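4.3 What the visitors did while the robot was thinking

The open day at Plillham was planned as a demonstration and analyzed as a study, and it suited neither purpose very well. We had promised the public a robot that picks things up off a floor. We had promised ourselves a clean record of how people who do not work with robots talk to one that is busy. In practice 119 visitors came through in six sessions, and the transcripts contain 1,395 separate remarks that our coders agreed were addressed to the robot, to the presenter, or to no one in particular. The third category is larger than we would like, and a good part of it concerns lunch.

Each session followed the same script. Ebere Edet welcomed the group, named the parts of the arm, and asked everyone to stay behind the rope. Sekar Sopacua sat at the laptop and tried to look like a person who had nothing to do. The robot was then asked to find a small soft object on the carpet, close its fingers on it, and drop it in a bin. A trial was stopped if it ran past 300 seconds, a limit we chose in the pilot, when it seemed generous.

Our first coding scheme assumed that visitors would comment mainly on the grasp. They had, after all, come to see a grasp. But the grasp itself is quick, and most of a trial is the part before it: the arm lowers, the wrist camera looks at the floor, the planner considers the floor, and the arm raises itself again by a small amount for reasons it keeps to itself. Most of the remarks fall in this stretch. We therefore dropped the original scheme and recoded the transcripts by phase. Neusa Honorato, who had written the original scheme, took this well.

During the looking phase, three kinds of talk were common. The first was advice. Adults told the robot to go left, children told it to go down, and both were sometimes right. The robot has no microphone. Edet explained this at the start of every session, and the advice came at the usual rate anyway. The second kind was narration, in which a visitor supplied the robot's side of things in the first person ("okay, where did I put it," "don't rush me"). Narration was more frequent in the afternoon sessions, and it tended to spread: once one person in a group had given the robot a voice, others used the same voice, down to the accent. The third kind was diagnosis. A visitor would announce what was wrong with the system, often in some detail. Santosh Malhotra, who built the gripper, was standing behind the rope in a plain sweater for two of the sessions and received a number of these diagnoses personally. We have kept them in the data set, over his mild objection.

The wrist view made a difference we had not planned for. A monitor beside the demonstration area showed what the wrist camera saw, mostly so that Sopacua would not have to lean over. Visitors who stood where they could see the monitor stopped giving directions sooner than those who could not. They began asking questions instead, and the questions were better than the ones in our questionnaire. Several wanted to know how the robot could tell a thing worth picking up from a thing that merely happened to be on the carpet. Looking at Figure 4, we think this is fair. The view includes the two fingers, a great deal of beige floor, a few dark specks, and a seam where two sections of carpet meet. A person dismisses the specks and the seam without noticing that they have done so. Our detector has to be talked out of them one at a time, and in the third session it proposed the seam as a grasp target with a confidence we can only envy.

Strong daylight was the other recurring topic. The demonstration had been rehearsed in the evening, when the carpet was one color. With daylight coming in it is several, and toward the bright side of the wrist image there is hardly any texture left to work with. Visitors noticed this at once on the monitor and asked whether someone could close the blinds. There were no blinds. Ademir Sales held up a poster from the Pikard workshop for most of one trial, which helped the detector and gave the group something to clap for. That trial is excluded from the timing results below, though its remarks are included in the counts, as they were in no way affected by the light.

We also looked at what people said when a trial was stopped. We had expected disappointment, and wrote a short apology into the script to meet it. The apology was almost never needed. Groups that watched a stopped trial were, if anything, more talkative afterward, and they stayed longer at the table where the spare fingers could be handled. One reading is that failure is easier to have an opinion about. Another, favored by Edet, is that the groups with stopped trials had simply been standing still for five minutes and were glad to be allowed to move. The design does not let us separate these, and we doubt that a second open day would either, though the Magalhães group has kindly offered to host one in July.

A limitation should be stated plainly. The remarks come from people who chose to spend part of a free day looking at a robot arm, and who were given coffee. They may be kinder than the general public. They were certainly kinder than the reviewers of our Fullska submission, who had seen the same system on video and did not receive coffee.

Figure 4. Wrist-camera view with the gripper open above the carpet. The round wooden base of a post stands at upper left, and the carpet brightens sharply toward the upper right. 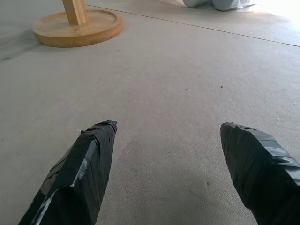 The timing data are treated separately in Section 4.4, with the stopped trials entered at the limit. Sopacua has asked us to note there that the pause before each descent is set by a single parameter, that he has known where to find it all along, and that he left it alone because the script said to.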